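Farent kit review, speaker notes (Sodley meet-up, 8 min slot + questions)

Slide 1. Title, my name, skip the bio. Straight in.

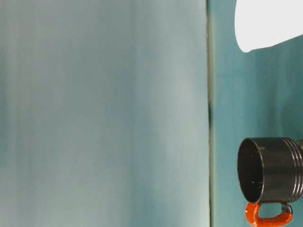
Saoirse Costello had already written in under the abstract: is this a review or a sales pitch, because the last one was a pitch, and can we have the price on the first slide please. Fair. So answer her first. Not paid by Farent. Kit was lent by Flirkico, goes back after tonight. Price: 2,000 for the base kit, cables and software in, gripper fingers extra. SAY THE PRICE SLOWLY.

Slide 2. What you get
- one arm, one fixed camera, controller box, power supply
- printed guide, 81 pages, half of it safety notes in small type
- a year of updates, then you pay. Ask me in November how I feel about that
- no stand for the camera!! you find your own

Slide 3. Setting up
Guide says an hour. Took me an afternoon. Most of that was the camera. If it shifts even a bit the calibration goes and you start over. Mention the Rafferty clamp, cheap, did the trick.
Software install fine on the old laptop. Would not talk to the new one till I swapped the cable. Don't go into the cable story, no time.

Slide 4. The actual test
Pick up, move across, put down. Same job over and over, parts with handles, parts without.
261 tries in total across the loan. Left it on default settings for all of them, so this is what a buyer gets on day one.
Good: repeats well, quiet, stops properly when you lean on it (I did, lots)
Bad: shiny parts. Dark and shiny is worst. It hunts about, then gives up and asks for help with a beep
Bad: the beep

Slide 5. Support
Emailed twice. First answer came in around 10 minutes, very good, a real person. Second one took days and sent me back to the page of the guide I'd quoted to them.
Úna Nic Aodha had the opposite, slow first then quick. So luck of the draw, dont read much into mine.

Slide 6. Who should buy it
Small workshop, one dull job, someone in the building who likes fiddling: yes
School or college: yes, if the budget covers spare fingers. They wear
Anyone swapping parts every hour: no. Teaching it a new part is four screens of menus and you can't save halfway. This is my biggest moan, give it time
Anyone wanting it to run overnight alone: I didn't try it so I wont say

Slide 7. The service plan
Flirkico will come and set it up for you. Separate charge, they quote by site so no figure on the slide. I'd take it if you have no one handy, skip it otherwise. Check what happens to the plan if you move the arm to another bench, wording is vague, I've asked, no reply yet.

Slide 8. Verdict
Would I spend my own money? Yes on the arm, no on the service plan. Wait for the next software version if you can, the menus are meant to be getting sorted.

Questions. If Saoirse asks about spares: list is on the handout, back page.
If running over, drop slide 5.
Give Flirkico their charger back before leaving.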